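Reading time: 5 minutes

When a Robot Pushes Too Hard

Robots can repeat the same job all day. They can also make the same mistake all day, until a person finds the cause. The robot arm called Bullow had a fault of this kind. Its job was to put a toy vegetable into a toaster oven and shut the door. The fault was in the last part.

An arm like Bullow moves by turning motors at its joints. A computer tells each motor how far to turn. If all the joints turn the right amount, the gripper at the end of the arm arrives at the right place. The computer keeps a list of these places. Each place on the list is called a waypoint.

For the oven job, one waypoint was "door closed." Bullow moved its gripper toward that waypoint and pushed the door along the way. The computer expected the door to be shut when the gripper got there. 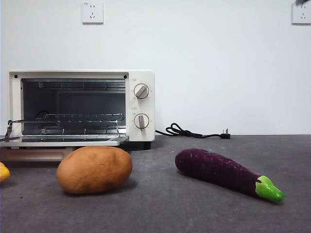
The toaster oven with its door open, and a toy potato and eggplant on the table.

What went wrong

In April, Bullow was run through the oven job 75 times at the Esex workshop. For the first 61 runs, the door shut and the arm stopped. On run 62, the door stopped partway and the arm did not. It kept pushing. The motors pulled more and more electricity as they tried to reach the waypoint, and the front feet of the oven lifted off the table. The operator pressed the emergency stop button, and the arm held still.

An emergency stop is a large button that cuts the power to the motors. It works even if the computer is busy or confused. The brakes inside the arm then lock the joints so that the arm does not drop.

The oven was not damaged. The remaining runs were put off until the fault was found.

Finding the cause

Every time Bullow moves, the computer writes down the position of each joint and the force at the gripper. This record is called a log. The log for run 62 had 3,555 lines. Most of them looked normal. The useful part was near the end, where the force numbers climbed and the position numbers barely changed. That pattern means the arm is pushing on something that will not move.

The next step was to look at the oven. The wire rack had slid forward by 2 centimeters and was blocking the door. Small bumps during the earlier runs had moved it a tiny bit each time. One bump was too small to matter. Many bumps added up.

So there were two faults, and they had to be fixed separately. The first was the loose rack. The second was more serious: Bullow had no force limit for that movement. A force limit is a number that tells the arm, "If you are pushing harder than this, stop." The limit had been switched off during an earlier test with a stiff drawer, and it had been left off.

How a robot can feel a door

A person closing an oven door notices right away if it sticks. Skin and muscles send signals to the brain, and the hand eases off. A robot needs sensors to do the same thing. Bullow has a force sensor in its wrist, made by Vultov. Inside the sensor are thin metal strips that bend very slightly when the gripper pushes on something. Bending changes how easily electricity flows through the strips. The computer measures the change and turns it into a force.

The sensor was working correctly on run 62. It reported the rising force, and the computer saved the numbers in the log. The program simply had no instruction to act on them. 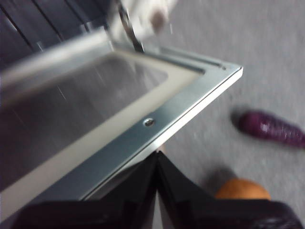
Why can't the robot just look and see that the door is stuck?

A camera shows where things are, but it does not measure how hard the arm is pushing. A door that is stuck can look almost the same as a door that is moving slowly. The gripper can also block part of the view.

What was changed

The force limit was switched back on and added to the checklist that is read before each session. A program called Esteban now compares the gripper's position with its force during every push. If the force goes up and the gripper is not moving, Esteban stops the arm and sounds a tone. The rack is now held in place with clips – two at the back and one on each side.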